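Search this site Search
Home News Minutes Members Tool bookings Contact
Last updated Sun 13 March

Floller Shared Workshop — Desktop Teardown Build Group
Minutes of the monthly meeting

The meeting opened once the kettle had been dealt with. A quorum was present. The minutes of the last meeting were accepted with one correction: the extrusion for the bench came from Stasier, not from the scrap rack.

1. Matters arising

The bench has been re-levelled. The emergency stop is now wired to both arms, where before it cut only one. It was tested at the start of the meeting and will be tested at the start of every session from now on.

The spare key for the back room has been returned.

2. Money

The balance stands at $1,645. Since the last meeting the group has paid $225 for filament, fasteners and a replacement set of fingertip pads, and $219 for a second 24-volt supply. Both receipts have been handed in. A member asked if the pads could be printed in the flexible filament we already have. The last ones split, so it was agreed to keep buying them until the present set wears out and then look at it again.

3. Project names

The left arm will be called Sugawara and the other one Emus in all files and on the labels. Several scripts still use "arm1" and "arm2", and these are to be changed before anybody writes new ones. The change goes in as a single commit, with nothing else in it.

4. Grip and approach

There was a long discussion about approach angle. One view was that the gripper should come in on a slant to keep clear of the case walls. The other was that it should come straight down every time, and that the case should be moved if there isn't room. The meeting favoured straight down for now. Speed inside the case stays at the lower setting.

It was also agreed that nobody reaches into a case while either arm is powered — this applies to picking up dropped screws as well.

5. Fixture plate

The plate is on its fourth version. Members were asked for comments before the next print, which will take up the large printer overnight. Comments received: the walls of the square holders could be slightly taller, and the lead-in on the slots should have a wider chamfer. A request to move the whole plate to the other side of the case was not supported.

Work on the desktop tower, side panel off:

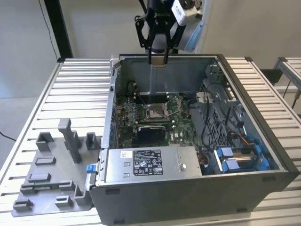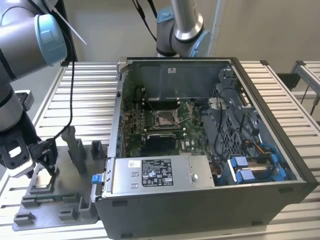
6. Order of work

The group will settle the order of parts before adding any new ones. The proposal put to the meeting was to leave the graphics card until last, and this was carried with one against. The motherboard is staying in the case for the whole of this stage. With the CPU socket open and its pins exposed, members asked for a rule that no tool or part is carried across it if there is another way round, and this was agreed. The socket cover is to go back on at the end of each session. The two hard drives in their blue plastic carriers were put forward as the next parts to try, and the wires beside them will need to be tied back first. The wiring job was left for the first person in on the next workshop night.

7. Logging

The log now holds 212 runs. Runs that were stopped by hand have been entered under the same heading as runs that finished, so the totals are of no use yet. A separate column will be added. Old entries will be corrected where the person who made the run remembers it, and otherwise marked unknown.

8. Other business

The vice on the small bench is loose again. The April meeting will start half an hour later so that the metalwork class can finish cleaning up. Members who park in the laneway are reminded to leave the roller door clear.

Meeting closed at 4.40 pm.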